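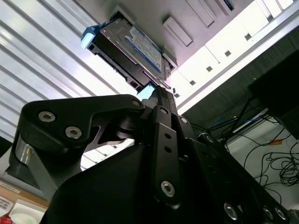

Toltorside bench notebook, April 1, 2018 - drive insertion, compliance rewrite

Picking up where the last entry stopped, with the caddy going part way into the bay and the controller deciding it had arrived. The new compliance layer is in and I am very, very happy with it. Notes while I still remember why each thing is the way it is.

The old insert routine was a position move with a force limit bolted on. Drive to the taught point, and if the wrist force went over the limit, back off and try again with a small offset. It worked on a well-seated grasp and fell apart on anything else. The problem is all in the grasp: the fingertips press on the lower end of the caddy, the caddy can rock a little against them, and the old code had no idea that the thing it was pushing had its own angle. It believed the tool frame and nothing else.

The new one keeps two frames, the tool frame and a caddy frame, and the transform between them is a state that gets updated during the push. Every cycle we take the wrist wrench, express it at the caddy nose, and let the filter nudge the caddy angle. Then the admittance law runs in the caddy frame. Soft sideways, soft in both tilts, stiff along the rail direction. Writing it down it sounds obvious! It took me most of a week to stop mixing up which frame the damping was in.

Settings that are in the repo now:

Lateral stiffness: low, same value on both axes. I tried making them different to match the rail clearance and it only made the log harder to read.
Rotational damping: doubled from the previous branch. Below that it chatters when the caddy edge meets the bay lip.
Push force ramp: linear, capped. No step at contact any more.
Timeout on the search phase: 5 seconds, then retreat and ask perception for a new look.

What happened on the runs

Ran the full sequence 77 times through the Drornex logger, with the same drive and the same bay, grasp offset randomized within what the picker really gives us. I'll put the sorted traces on the shared disk. The ones I want everybody to see are the runs where the angle estimate starts out wrong and you can watch it swing over during the slide, before there is any real force. That is the filter doing exactly what it was written to do, and I sat there replaying it like a kid.

The failures were nearly all one kind. The nose goes into the opening, one corner catches, the lateral force climbs, and the spiral search starts while the caddy is already captured by the rails. A spiral inside the rails is useless, since it can't go anywhere, and the integrator winds up happily the whole time. Four runs ended in the timeout that way. Fix for now: if the lateral force rises on both directions of the spiral, call it "captured", kill the search, zero the integrator and switch to a plain wiggle in tilt. Leszek's idea, from a connector job. I coded it in ten lines or so and it cleared the same starting poses when I replayed them on the arm.

Still ugly: the detector for "captured" uses a threshold I picked by looking at plots. It should come out of the noise floor of the sensor at the start of each run. Easy to do, just not done.

Perception side

The bay finder is better than I feared. The blank covers next to the target bay have a recessed outline that gives good straight edges even when we look up at the chassis at a steep angle. The bright front surface is harder. When the exposure is set for the dark caddy, the far corner of the chassis goes to white and the fit slides along the front face. The square holes in the lower lip save us - they are evenly spaced, so once you have one you can predict the next, and if the fit has slipped the prediction lands on plain metal and we know. I added that as a check after the edge fit. It costs next to nothing.

Cables are the other thing. The segmenter has a habit of attaching stray cable to the caddy mask, black on black, and then the long axis comes out crooked. I now mask by depth first and only then by color. The two light blue tabs on the caddy are a lovely cue and I'd like to lean on them more: two blobs, one line, there's your axis. Needs a fallback for when a finger covers the lower one.

Timing. Found the reason the hand camera and the wrench data never lined up. The camera driver was stamping frames on arrival in the Drornex queue, and the arm stamps at the source. Under load the queue added up to 120 ms. Moved the stamp into the driver callback and the angle filter got visibly calmer with no other change. All that tuning I did in the old branch to hide a clock problem! If you have gains saved from before this, please throw them away.

Tool board approach

The planner work is Pakumine, same as before, and I only touched the scene model. The gripper with something long in it is a different shape from the gripper empty, and until this week we were planning around the fingers with a fixed cylinder for whatever they held. The cylinder was fat enough to be safe and so fat that half the approaches to the board came back as "no path". I replaced it with boxes fitted per object: a thin one for the ridge, a wider one for the body, a blocky one for the base. The planner finds paths in front of the board right away now, and they look like paths a person would choose.

The board pose is the weak part. It hangs on corrugated metal, and the ribs catch the light so hard on the right side that the depth there is mostly fiction. I fit a plane to the board plate alone and ignore the wall. For the collision model the wall is just a flat slab pushed forward to the rib tops. Crude, and fine.

Slot occupancy is a simple test for now: look at the raised features on the plate, compare with the empty model, report which holders have something standing in them. The dark tool is thin enough that the depth image loses it sometimes, so occupancy runs on the color image and depth is only used to place the plate. 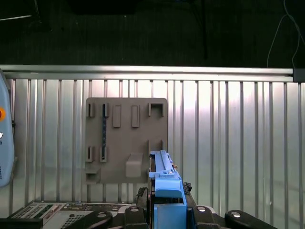

Barbara Brzozowska would drop depth from the board step completely. Her argument is that the plate has rounded corners and raised blocks in known places, so one color view and the CAD model should give a pose good enough to start the compliant move, and the compliance can absorb whatever is left. She also wants the smoothing filter out of the depth path before anybody judges how bad the raw data is. I think she is right about the filter. On the rest I want to compare both poses on the same recorded views first, which is an afternoon of scripting and should be fun.

She asked as well if the caddy-frame controller could be reused for putting tools into the holders. Yes, I think so. The upper and lower holders have to line up with the tool along its length, so the stiff direction is the tool axis and the two tilts stay soft. The only thing missing is a description of the held object to feed the filter, and the fitted boxes already carry an axis. I'm going to try it with the gains as they stand and see how far it gets.

Maruyama branch

Leszek Bednarek merged his state machine cleanup into Maruyama while I was running, and it's lovely. Each state now declares what it needs (fresh pose, valid wrench, held object) and refuses to start without it. It caught me straight away: I was entering the push state with a pose from before the last retreat. The old code would have pushed anyway. There's a small bug in the refusal message, it prints the name of the previous state, so don't be fooled when you read the log.

To do

Noise-based threshold for "captured".
Tab detector with fallback for a covered tab.
Replay the recorded board views with and without depth, smoothing off in both.
Rename caddy_T_tool, it is the inverse of what it says. My fault.
Ask Leszek if the retreat distance can be a parameter of the state. Right now it's buried in the motion call, and I need it shorter for the tool holders.
Rebase onto Maruyama before the next run.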